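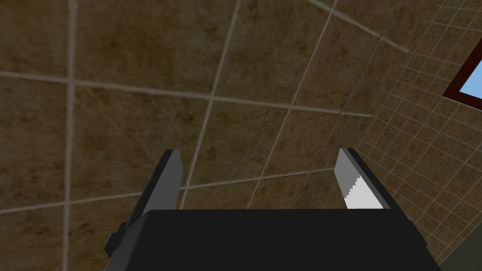 Rendering, Fliesenmuster braun/oliv mit hellen Fugen, Blick schräg nach oben.

2. Oktober 2022

Fugenmörtel Judon, zweite Charge. Laut Datenblatt soll er nach 6 Stunden begehbar sein und nach dem Aushärten nicht mehr nachdunkeln. Das stand bei der ersten Charge auch drin, und die Proben vom Juni sehen heute an den Rändern fleckig aus. Ich glaube das also erst, wenn ich es an eigenen Platten gesehen habe.

Angesetzt: 200 g Pulver, 58 ml Wasser, kalt aus der Leitung. Dewulf empfiehlt destilliertes. Halte ich für Aberglauben, aber Platte C bekommt es trotzdem, sonst heißt es nachher wieder, wir hätten nicht sauber verglichen. Rührzeit drei Minuten, fünf Minuten reifen lassen, noch einmal kurz durchgerührt. Die Masse zog schneller an als die alte. Bei Platte D musste ich am Ende schon drücken, die Fuge unten links ist deshalb wohl nicht voll. D bei der Auswertung mit Vorsicht behandeln.

Abgewaschen mit dem gelben Schwamm. Auf B ein leichter Schleier, auf A keiner. Beide aus demselben Eimer, also liegt es eher am Schwamm oder an mir.

Zur Farbe: Hundau will »Sandgrau« haben. Nach einem Rendering lege ich keinen Fugenton fest. Beige, grau, beides – je nach Bildschirm. Ich habe um ein Muster gebeten, mindestens handtellergroß, auf echtem Untergrund. Antwort steht aus.

Idik behauptet, die Saugfähigkeit der Fliesenkante spiele beim Farbton keine Rolle. Die Junireihe spricht dagegen, allerdings war damals die Luftfeuchte nicht mitgeschrieben, beweisen kann ich damit nichts. Heute 58 % im Regalraum, Hygrometer vorher nicht abgeglichen. Nachholen!

Offen:
Platte D neu verfugen, kleinerer Ansatz
Schwämme wechseln, Schleier auf B morgen noch einmal ansehen
Rückstellprobe vom Pulver abfüllen und beschriften
bei Judon nachfragen, ob am Rezept etwas geändert wurde (sie werden nein sagen)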